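Flillum Community Help
Print this page | E-mail this page

Getting a deposit back after moving out early

Posted 1 Nov 2020 by Rekha Devadiga

I rented a one-bedroom in Forosholm on a 12-month lease and left after month nine for a job in another city. I gave written notice and paid rent through the day I handed over the keys. The landlord, a company called Grarnent, has sent me a letter keeping $138 of the deposit for "cleaning and repainting" and says the rest is on hold until they find a new tenant. There is no itemized list. I painted nothing and hung two pictures. I have the move-in checklist, signed by both of us, but I never got a copy of a move-out one. Can they hold the rest like this, and what should I send them? I'd like to avoid court over it if I can.

Yamuna Thampi

Two separate things are going on here, and you should keep them separate in your letter.

First, the cleaning and paint charge. In most states a landlord has to give you an itemized statement within a set number of days, and normal wear doesn't count. Small nail holes are usually treated as normal wear. Ask for the itemized list and copies of receipts, and attach your signed checklist.
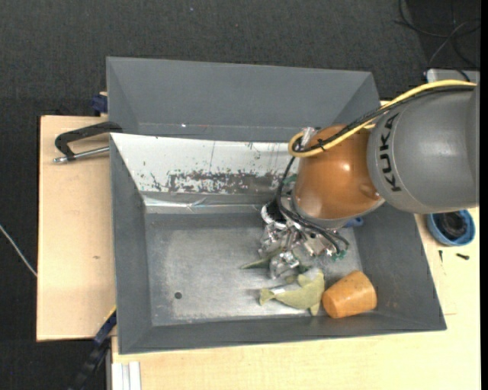
Second, the hold. You left before the lease ended, so you may owe rent for the gap, but in many places the landlord has to make a fair effort to rent the unit again. Look up whether your state has that rule. Also read the lease for an early termination clause — some set a flat fee, and then the question of a new tenant doesn't come up at all.

Send the letter by certified mail and keep the receipt. Give a date for a reply. Put your new address in it, even if you think they have it. In some states the deadline for returning a deposit doesn't start until they have a forwarding address in writing.

If the date passes, small claims is cheap to file and you don't need a lawyer. A lot of these get settled once the papers are served.

Rajan

Same thing happened to me, took 5 months. Check if the apartment is listed online. Mine was rented again in 18 days and they were still telling me it was vacant. Save a copy of the listing with the date on it. I called them 3 times and it did nothing, so write — don't call.

Contact us | Copyright 2020 Flillum | Back to top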